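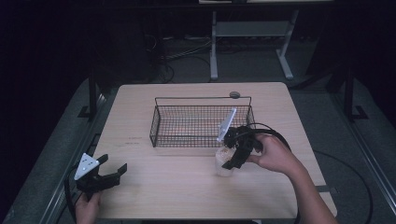

Wire basket on the table, with a cup beside it.

July 1, 2023
by Alarcón

When I moved to Clerkska in December, I could say only hello and thank you, and I said them both too fast. I had studied the language for 2 years with a course on my phone, but the people in the street did not speak like the course.

My first real teacher was the market in Erkik. I went there every morning to buy one thing. If I bought one thing, I had to come again the next day and speak again. I learned the word for onion, then the word for "a smaller onion, please". Once I asked for 900 grams of cheese when I wanted 90, and I was too shy to correct it. We ate cheese for a long time.

I also kept a notebook. At the beginning I wanted to reach 2,000 words before summer, and I wrote long lists with translations. Those lists I have almost forgotten. The words which stayed are the ones I needed when I was embarrassed or hungry. I still remember the bus driver on the line to Clalell who repeated "the other door" to me until I understood.

Now I write full sentences instead of single words, and only sentences that I heard from somebody. In the evening I read them aloud in the kitchen. My accent is strong and I think it will stay so. At the market they answer me in their own language now, and they do not slow down for me anymore. Last week I missed half of a joke about potatoes, but I laughed at the correct moment.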